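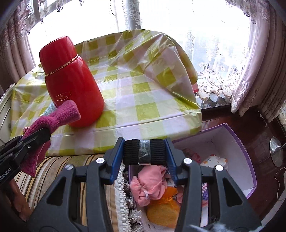

Tape on coiled cord: leave it on or get it off?

Posted in Home Storage & Organizing

I'm sorting out a few boxes of household stuff at my kitchen table, and a lot of it is cord that was coiled up and taped around the middle with clear tape. Black ribbed cord mostly, plus a couple of extension cords and some thinner ones for lamps. Some of the coils have been in the closet for years. When I pulled the tape off the first one, it left a sticky strip on every loop, and now that cord picks up lint from anything it touches, including the winter knits that were in the same box.

Three things I'd like to know. Is it better to leave the tape alone on the ones I'm not using right now? What takes the residue off without hurting the cord? And what should I use in place of tape when I put everything back? I have limited space, one closet shelf and one drawer, and I'd like the cords to stay in flat coils so they stack. I also have a plastic tablecloth on the table, so nothing that will eat through that, please.

Thanks in advance.

Posted by closetshelf7

3 replies

drawerliner

I'd take the tape off all of them now. Clear tape gets worse with age. The plastic part dries out and splits, and the glue stays behind on the cord. If you wait another couple of years you will have the same job with more scraping.

For the residue, unplug the cord first, obviously, and keep the plug ends dry the whole time. Then go in this order:

Rub the strip with your thumb. Fresh glue often rolls up into little balls and comes off with nothing else.

If it doesn't, put a drop of dish soap on a damp rag and wipe along the cord. On ribbed cord you have to go with the ribs, or the glue just gets pushed down into the grooves. An old soft toothbrush helps there.

If there is still some left, use a dab of cooking oil on a paper towel, leave it 3 minutes, then wipe with the soapy rag again to get the oil off. Don't skip the second wipe. Oily cord collects more dust than sticky cord does.

I would not use nail polish remover or paint thinner. They can soften the outer covering, and they will dull or mark a plastic tablecloth if they drip. Put an old towel or a cutting board under your work either way. I had one of those shiny checked tablecloths and a cord with old glue on it stuck to it overnight. It pulled some of the print off.

To put them away, use hook-and-loop straps. I bought a roll of the Demmont ones that you cut to length. 50 feet, and I have used maybe half of it on the whole house. Wrap the strap once around the middle of the coil, same as your tape was, and it will hold a flat bundle fine. Leave a little slack. If the strap digs into the cord it's too tight.

Before anything goes back in the box, run your fingers along the full length. If you find a crack or a stiff spot, throw that cord out. The same goes for any that get warm in use.

paracha_road

Twist ties from bread bags. Free and they work. I use the paper cardboard tubes from toilet paper for the short ones.

The lint comes off with a damp cloth.

northsidebasement

Agree with the first reply on most of it, but I don't think you need to buy a roll of anything for one drawer. Strips cut from an old T-shirt tie well and don't leave marks. I would skip the twist ties on power cords, the wire inside pokes through the paper sooner or later.

I manage storage for a small theater and we have 2,000 feet of cable on a wall. No tape on any of it except a paper label near the plug. What matters more than the tie is how you coil. Don't wind it around your hand and elbow, that puts a twist in every loop and the coil won't lie flat. Lay the loops side by side, all the same size, and let the cord turn in your fingers as you go.

Britgate sells a shallow bin that fits a closet shelf and takes one layer of coils. The Pridance one is deeper and you end up digging. Measure your shelf first, the Britgate bin is longer than it looks online.

For the knits, keep them in a separate bag with a zipper. If glue has already gotten on the wool, put the piece in the freezer for an hour and pick the glue off while it's stiff. Oil on a sweater is a bad idea. Wash it by hand afterward if the label allows.

closetshelf7

Soap and the toothbrush worked on four of them. The fifth needed the oil. Going to try the T-shirt strips, I have plenty of those. Still deciding on the bin.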